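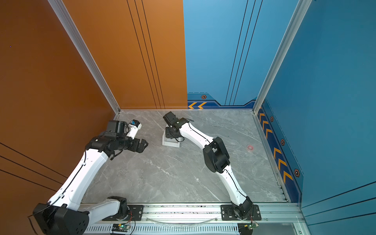

Lining a small bench enclosure with printed panels and a patterned floor

This page covers lining a bench-top enclosure built on aluminium profile: the floor sheet, the side and back walls, and the decorated band along the foot of the wall. It assumes the frame is already assembled, square and fixed to the bench. Cutting the profile is covered on a separate page.

Materials

Floor sheet with a grey marble pattern, matt finish. Wall sheets in two colours, orange and blue. Printed strip for the band, navy with yellow chevrons. Thin double-sided tape, low-tack masking tape, a steel rule, a sharp knife and a soft felt squeegee. I used Fernau vinyl for the walls and a Vivton floor sheet, but any matt sheet of similar weight will do. Gloss sheet shows every ripple in the board behind it and reflects the lamp.

The wall sheet comes on a roll 2000 mm long. Unroll it face up the evening before and weight the ends. Sheet that has been stored tightly rolled will lift at the corners for weeks if it goes straight on the wall.

Floor

1. Clear the base board and wipe it down with a barely damp cloth. Leave it to dry.

2. Take off anything that bolts through the board near the edge. If a fitting has to stay in place, make a paper template around its foot and transfer the outline to the sheet.

3. Measure each side of the opening separately. Mine was 3 mm wider at the back than at the front.

4. Cut the sheet slightly oversize, lay it dry and trim the rear edge first. Work forward from there.

5. Run the tape around the perimeter and in parallel lines 100 mm apart. Peel one line at a time and press outwards from the middle. Do not stretch the sheet. A marble pattern hides a poor join fairly well, but it will not hide a crease.

Walls

The walls are lined after the floor so that the wall boards stand on the sheet and hold its edges down.

Cut the boards to slide between the corner posts with 1 mm clear on each side. Cover them flat on the bench, never in the frame. Start at the top edge, peel back a hand's width of backing paper and work downwards with the squeegee in overlapping strokes. Air bubbles up to the size of a pea can be pricked with a pin and pressed flat. Anything larger means lifting the sheet and going again.

Where two colours meet in the middle of a board, do not overlap them. Lay the first colour past the centre line, lay the second over it, then cut through both along the rule and remove the waste from each side. Press the join with the squeegee at a low angle. Use a new blade for this cut.

Thin vertical lines should be drawn or applied before the board goes into the frame. Set them out from the join and work towards the posts, so that any uneven spacing falls at the outer ends. Diagonal lines are easier with a cardboard spacer held against the previous line.

The band

Cut the strip to length with a small allowance and mark its top edge on the board in pencil. On my boards the pencil line is 103 mm up. Tack the strip in place with masking tape and stand back before removing the backing. A chevron pattern makes a slight slope very obvious.

Badges such as bolt emblems go on last. Rub the pencil line out before the band is pressed down fully, as the rubber will drag the edge of the strip.

Final fitting

Slide the back board in first, then the sides. Switch the lamp on and look along each wall from a low angle. Trim stray tape with the point of the knife, held flat to the board. Leave the enclosure overnight before wiping the walls.

Comments

Araceli Aranda
Does the double cut work if the board is foam-cored? I went straight through the paper face on my first try.

Mai
Slip a strip of thin plastic under the overlap before cutting, then pull it out with the waste. Works on Fonard foam board.

Jeferson Bittencourt
Step 5 would be clearer with the tape width given. I used 12 mm and the lines show through at the front.

Araceli Aranda
Thanks Mai, the plastic strip did it. Second board is fine.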